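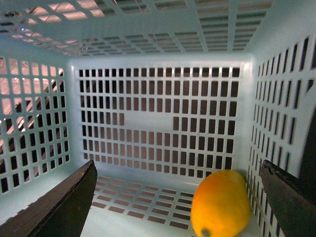
The Sutherland Reach-In Set is the bundle of recordings, settings files and printed notes that came out of our basket study at the Jerkstead workshop, and we are very happy to be able to offer it to other groups at last! We wanted to know how much a small camera at the wrist helps a robot arm when the thing it has to pick up is sitting down inside something with walls. A fruit on an open table is a fairly friendly target. Put a mango on the floor of a slotted plastic basket, close to where two walls meet, with one finger already right beside it and the other out over bare floor, and the arm has a good deal less room for error – and that is the kind of moment we built the set around.

What the study compared

We ran the same pick task with 2 ways of steering the arm. In the first, the controller saw only the head camera. In the second, it saw the head camera and the wrist camera together, and a short correction step (we call it Grornitz, after the lane behind the workshop) nudged the gripper sideways before the fingers closed. Everything else stayed the same, down to the lighting and the speed of the arm.

The set holds 2233 recorded attempts, split between the two methods. Of these, 122 are marked as wall contacts, where a finger touched the side of the basket on the way in. Most of the wall contacts came from the head-camera runs, and they bunched up near the corners, much as we had expected. What we hadn't expected was how often the correction step helped with fruit in the middle of the floor too, and we're still chewing on that one.

The wrist views are worth a slow look if you plan to train on them. At close range a ripe mango can take up a great deal of the view, and strong light can leave a pale patch on the skin that looks nearly washed out. We left the exposure alone in every recording, so your model will meet the same bright spots ours did.
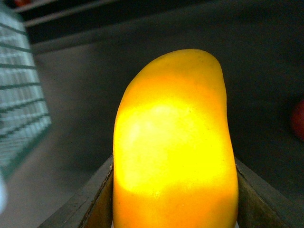
What you get

3 drives, packed in a padded case: wrist recordings, head recordings, and the matched logs of joint positions and finger opening.
A printed booklet with the labeling rules, including how we decided what counts as a wall contact.
Settings files for the Grornitz step, with comments in plain words.
A basket template, so you can check that your own basket is close enough in size to compare results.

Notes on the gripper

We used soft fingers that bend as they press, and the correction step was tuned with those in mind. They forgive a small miss, but they also spread when they meet something firm, and the spread has to fit between the walls.
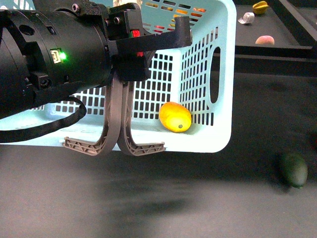
If your fingers are stiff, start with the smaller nudge setting on page one of the booklet and work up from there. The group at Ascombe tried the method with a rigid pair and found the larger setting too lively for corner picks.

Ordering

Sets ship from Jerkstead, and the current release is April 2024. Please tell us which arm you use when you order – we'll put in the settings file that comes closest to it.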